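Sturnavcombe Scrap and Sundries Library: your questions answered

Hello, and thank you for looking in! We get a lot of the same questions at the counter and by email, so Kirsty Blackburn and I have sat down with a pot of tea and tried to answer them all properly. If yours isn't here, do write to us.

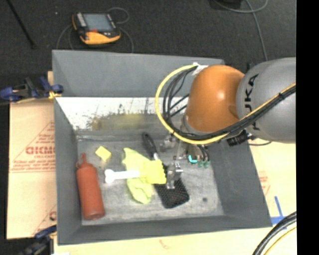

What are the mixed bins, exactly?

They are our plastic bins of odds and ends, the sort of thing that is too useful to throw away and too small to have a shelf of its own. You might find a cleaning cloth, a sponge, a scrub brush, a squeeze bottle, a little foam block and a toy bone all in together, and that is quite normal. People borrow a bin for messy play, for a rummage table at a fete, for memory games with older relatives, or simply to raid for the shed.

Can I choose what goes in mine?

Up to a point, yes. Tell us when you book whether you'd like mostly cleaning bits, mostly toys or a good muddle, and we'll do our best with what has come in that week. We can't promise particular colours, I'm afraid, though Edith Condori once managed an entirely yellow bin for a school in Gilthorpe and was very proud of it.

How much does it cost?

Borrowing a bin is £5 for a fortnight. If you only want to take a sponge or a brush home for good, put whatever you think is fair in the tin.

The bins look rather well used. Are they clean?

We wash everything before it goes out, bin included, with hot water and ordinary washing-up liquid. The plastic does scuff and mark over the years, and some paint splatters simply will not shift however hard you go at them (believe me, I have tried!). If you'd like a smarter one for a party, ask for one of the newer Brivanel bins, but there are only 3 of those and they get booked early.

Is everything safe for small children?

Please have a look through first and take out anything you aren't happy with. Foam blocks can be bitten into pieces by a determined toddler, and squeeze bottles have narrow tips that we'd rather didn't go in mouths or ears. We suggest the mixed bins for ages three and up, with a grown-up close by.

Can our dog have the toy bone?

Oh dear, this comes up more than you'd think. The plastic bones are for children's pretend play and the dog shouldn't have them. Wendy Parsons keeps a separate box of proper dog toys by the door, so do ask her.

How should I pack the bin when I bring it back?

Don't fuss about neatness. Shake the crumbs out of the cloths, let anything wet dry on a radiator overnight, empty the bottles and put the lot back in any old how. A damp sponge left under a cloth for a week smells dreadful, so the drying is the one thing we do ask you to remember.

What if something gets lost or broken?

Just tell us. We've had nearly 1000 loans now and things do wander off. We only charge for the bin itself.

What can I donate?

Clean cloths, brushes with some bristle left in them, empty squeeze bottles with their tops, sponges still in the packet, and small toys without batteries. No glass, please, and no bottles that have held bleach or weedkiller.

Where do I find you?

We're at 354 Sedgwick Road, up the side passage and through the green door. Parking is tight on market days, but there is a drop-off space you can use while you load up.

Page last updated Tue 19 February by Dorothy Hartley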